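Let the Horse Walk

I teach low-level riders at Wimutton, a barn with one arena, a leaky hose and the nicest bunch of school horses I have ever known, and I would like to make a case for the walk. The plain old walk! I think most of us should be doing at least twice as much of it as we do, and I think we'd have better horses and a lot more fun.

Watch any warm-up ring and you'll see what I mean. Riders come in, do one lap on a long rein while they fix their gloves, and then off they go at the trot as if somebody were charging them by the minute. I rode that way for years. My first horse, Vetel, was a big-moving bay with a canter you could show off to your relatives, and I treated his walk as the thing that happened between the good parts. Guess which score dragged us down every single time.

Then he pulled a muscle behind, and for most of March I was told to walk him and do nothing else. I sulked for a few days. After that I got curious, and I've stayed curious ever since – there is so much going on in there! Four separate beats, each with its own little swing of the barrel against your calf, and time enough between them to feel which hind foot is leaving the ground. You can't feel that at the trot when you're learning. You can barely feel it when you're good.
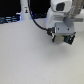 Zsófia Fülöp wrote back, when I put an earlier version of this on our barn's page, that walking is fine for the horse but that students pay for lessons and want to go home sweaty. She has a point, and I've turned it over a lot. A kid who has waited all week to canter will not thank me for a half hour of turns on the forehand.

But have you ever asked a rider to do a really good walk? I mean ten meters forward, halt square, walk on from a whisper, leg-yield three steps and stop before the horse falls through the outside shoulder. They come off the rail puffing. My adult group went home last night talking about muscles they hadn't met before, and they never broke out of a walk. Put out ground poles and ask for a different number of steps between them each time and you'll have the whole group laughing and concentrating like chess players.

It's good for the nervous ones too. We have a pony mare called Gidix who was wound tight as a clock when she came to us, and her rider was wound tighter. At the trot they fed each other's worries. At the walk they had time to talk things over, so to speak. The rider could make a mistake, notice it, breathe and fix it, all before the pony had decided the day was ruined. 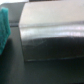

Hills are where I'd start if you have any. Ours is a sorry little bump behind the hay shed, and I still use it with every horse on the place, because a horse marching uphill with a loose neck has to push from behind whether he planned to or not. Don't let him rush it, and don't let him snack. I'm just as fussy about the way down, where I want short, careful steps and a rider who stays tall without leaning back like a water skier. I like my bits and stirrup irons as smooth and shiny as that big silver surface just above, and I've been known to wipe mine down while a student does another lap of the bump, so they know I'm in no hurry.

Rao, my present horse, is a short-backed chestnut who came to me with a walk like a sewing machine. I won't pretend he's a world-beater now. He does have a real stretch at the end of the ride, though, nose out, back swinging, ears flopping, and I get it by asking for it at the beginning and in the middle as well. Ten minutes before we trot, a few minutes whenever he's done something well, and a proper long stroll home along the fence line. If the light's nice, we take the long way.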